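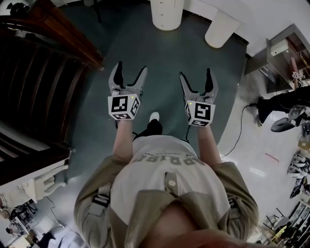
Teal carpet in the front room, dark wood unit on the left, power strip on the floor.

12 comments · 3 shares

Ticket: power strip in front room trips when everything is on
Opened by: Thenmozhi Varma
Status: open, waiting on part

Thenmozhi Varma, 9:10
Strip cuts out once the heater and the desk lamp are both running. Happened 3 times before lunch yesterday. Reset button brings it back. Wall outlet stays live.

Njoroge Mwaipopo, 9:42
What is plugged in? Please try the heater straight into the wall.

Thenmozhi Varma, 10:25
Heater, lamp, laptop charger, one Drirnell speaker. Heater is 1,000 watts on high, 200 for the fan setting. On the wall it ran roughly an hour with no trouble.

Njoroge Mwaipopo, 10:31
Leave it there. Test the strip with the other items only.

Thenmozhi Varma, 1:15
Tripped again with just the lamp and charger. Swapped the lamp for the one upstairs, same result. Switch feels loose.

Njoroge Mwaipopo, 1:20
Strip is bad. Unplug it and don't reset it again. Ordering 2 Stivham strips with longer cords, so one can run along the wall and stay off the carpet where people walk.

Aniela Głowacki, 2:05
Old strip tagged and put in the recycling box. Stivham order is due in March.

Helpful? 4 yes · 0 no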